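Print | E-mail

Changes to the Electronics Recycling Program at the Petbridge Transfer Station

2018-09-28

The Petbridge Department of Public Works has revised the rules for the recycling of household and small business electronics. The new rules take effect with the start of the fall collection period and replace the sheet mailed to residents with their water bills earlier in the year. Residents who kept that sheet should discard it. The list of accepted items printed on the back of it is out of date in several places, most notably under printers, cords and rechargeable batteries.

The Department accepted 3587 items at the July collection. Televisions and computer monitors made up the largest share, followed by desktop computers, stereo equipment and small kitchen appliances. The line of cars extended onto Fuchs Road for much of the morning, and the Department wishes to thank the households along that road for their patience. Traffic will be handled differently from now on, as described further down.

What is accepted

Any item that has a plug, a battery compartment or a circuit board may be brought to the electronics shed, with the exceptions given in the next section. This includes computers and laptops, keyboards, modems and routers, telephones of all kinds, game consoles, DVD and tape players, radios, speakers, calculators, clocks, sewing machines, power tools and hand-held kitchen appliances. Loose parts taken from such items are also accepted. In the past, staff at the gate sometimes turned away loose boards and drives as scrap metal. They have been told to send them to the shed.
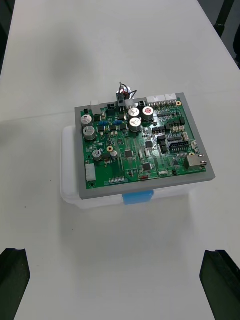
Cords and cables may be left attached or brought separately. If they are separate, they should be tied in a bundle or placed in a box. Plastic bags are no longer accepted in the shed for any purpose. Bags tear on the sorting tables and catch in the conveyor at the processor, and the Department is charged for the time it takes to clear them. Residents who arrive with bagged items will be asked to empty them into a bin and take the bags home.

Items need not be complete or in working order. Residents are asked not to take equipment apart for the purpose of bringing it in. Microwave ovens and tube televisions in particular can hold an electric charge long after they have been unplugged, and the covers should be left on.

What is not accepted

Refrigerators, freezers, air conditioners and dehumidifiers contain coolant and must go to the large appliance area, where a separate fee applies. Smoke detectors should be returned to the maker. Fluorescent tubes and compact bulbs go to the hazardous waste building during its regular hours. Medical devices that have been in contact with needles or fluids cannot be taken anywhere on the site, and residents should ask their pharmacy or physician how to dispose of them.

Rechargeable batteries must be removed from any item that allows it without tools. A steel drum is provided for them inside the shed door. The terminals should be covered with clear tape before the battery is placed in the drum. A battery that is swollen, leaking or damaged must be handed to an attendant and must not be put in the drum or left on a counter. Ordinary alkaline batteries may be placed in the household trash.

Handling and processing

Rendau, the firm that has hauled the town's scrap metal for several years, now also holds the contract for electronics. Loads leave the transfer station in closed trailers and are sorted by hand at the firm's plant. Equipment that can be repaired is set aside. The rest is separated into steel, aluminum, copper wire, circuit boards, plastic and glass, and each is sold to a processor that handles that material.

Under the contract, the town receives a share of the sale price of circuit boards and copper. It pays by weight for the handling of televisions and monitors, whose glass has little market at present. The Department expects the income from the first group to cover a good part of the cost of the second, though prices for scrap copper change from month to month and no fixed sum has been entered in the budget. A statement will be published with the Department's yearly report.

Connectors and short lengths of wire were formerly mixed with light scrap. They will be kept apart under the new contract and sent on with the copper. Residents who do their own electrical or automotive work may bring such parts in any small, open container. 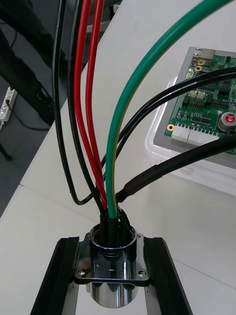 A metal connector with its wires attached.

Fees and limits for households

There is no charge for most electronics brought by residents who hold a current transfer station sticker. Each household may bring 2 televisions or monitors per visit without charge. Further sets will be accepted on the same visit on payment of the posted fee, payable by check or card at the scale house. Cash is not accepted. Residents without a sticker may obtain one at the town clerk's office on presentation of a driver's license or a recent utility bill showing a Petbridge address.

Renters are residents for the purposes of this program and do not need a letter from the property owner. Owners of rental property who are clearing out a unit are treated as businesses and should follow the rules below.

Small businesses, schools and houses of worship

Organizations with a place of business in Petbridge may bring up to 1000 pounds of electronics in a calendar year. Loads are weighed in and out at the scale house, and the weight is recorded under the name of the organization. An appointment is required for every business load. Appointments are made through Indano, the scheduling page used for other town services, or by calling the Department during office hours. The driver should bring a printed copy of the confirmation.

Organizations that expect to go over the yearly limit should arrange their own pickup with a licensed recycler. The Department cannot recommend a particular firm. Contractors may not deliver items on behalf of a customer unless the customer has made the appointment and signed the load form.

Erasing personal information

Residents are responsible for removing personal information from computers, telephones and storage drives before bringing them in. The processor destroys drives as part of its normal work, but neither the town nor the processor can give a certificate of destruction for a household item. Once an item has been placed in the shed it becomes the property of the town and cannot be searched for or returned.

The public library has a printed guide that explains how to erase the more common kinds of computer and telephone. Copies are kept at the reference desk and may be taken home. Memory cards and SIM cards are easily overlooked and should be removed from telephones and cameras before the visit. 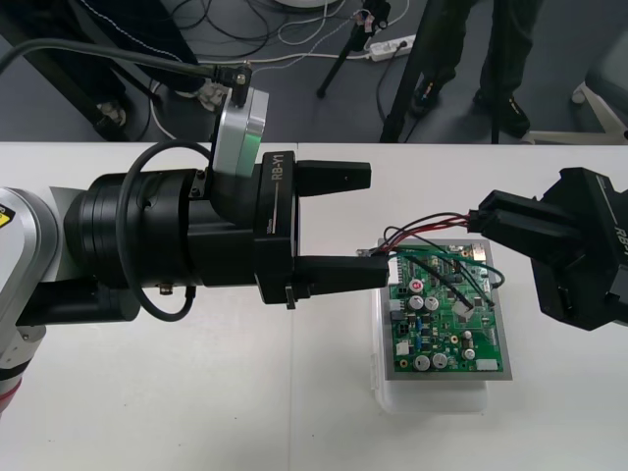
May I bring a computer if I have already taken out the hard drive?

A computer without its hard drive is accepted on the same terms as a complete one. Please replace the side panel or cover if you still have it, and bring the drive separately if you wish it to be destroyed with the others.

Traffic and unloading

Vehicles will enter by the Fuchs Road gate and leave by the lower gate. The shed has 2 unloading bays. Drivers should remain in line until an attendant waves them forward, and engines should be turned off while unloading. Passengers, including children, must stay in the vehicle unless they are helping to carry items. Pets must stay in the vehicle at all times.

Attendants will lift televisions and other heavy items. Residents may unload lighter items themselves and place them in the marked bins. Anyone who needs help with all items should say so at the gate, and the attendant will radio ahead to the shed.

Nothing may be removed from the shed by members of the public. The Department receives frequent requests for spare parts, chargers and adapters and regrets that it is unable to fill them. The swap building near the lower gate remains open to sticker holders and accepts working items in clean condition, with the exception of televisions, monitors and anything with a damaged cord.

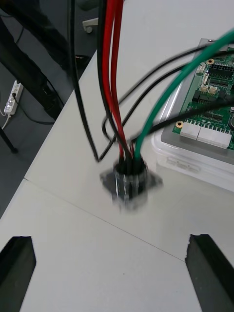 A cable connector standing on a tabletop.

Residents who cannot travel to the site

Home pickup of electronics is available to residents who are unable to drive or to lift. Requests are taken by telephone only and are filled in the order received, usually along the trash route for that neighborhood. Items should be placed on a porch or inside a garage on the morning of the pickup. They should not be left at the curb, where rain can reach them and where they may be mistaken for trash. The limit on televisions and monitors is the same as for visits to the shed.

A corrected list of accepted items is posted at the scale house, the town clerk's office and the library. Large-print copies may be requested from the Department by telephone or in person.

Print | E-mail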